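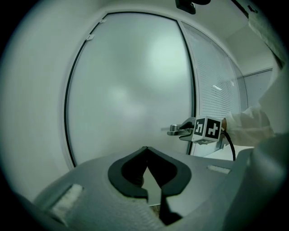
Condensation had me beat for years, and I only got on top of it after we moved to the flat in Jusville, where the bathroom was the size of a cupboard and everything dripped. Most of what I do now is dull, cheap and takes five minutes. Doors matter more than I thought (a big frosted glass one with a thin black edge lets plenty of soft light through, so you can keep it shut after a shower and still not feel you're living in a cave). Shut it, open the window wide, and leave it all alone for 19 minutes. Yes, I set a timer!

Next, the glass. Start at the top with a squeegee and pull straight down, overlapping each stroke a bit, then wipe the blade on an old towel before the next one. Do the bottom edge last, as that's where the water sits and the black spots get going.

For spots that have already appeared, mix 2 spoons of bicarb with a splash of water, dab it on with an old toothbrush and go and have a cup of tea. Scrub, rinse, dry. I've never had much luck with vinegar on seals, it just made the whole place smell like a chip shop.

Last thing, check your extractor fan. Hold one sheet of loo roll up to it and see if it sticks. Ours fell straight in the bath, so I took the cover off (power off at the mains first, please) and hoovered out what looked like a small cat. I do it every June now.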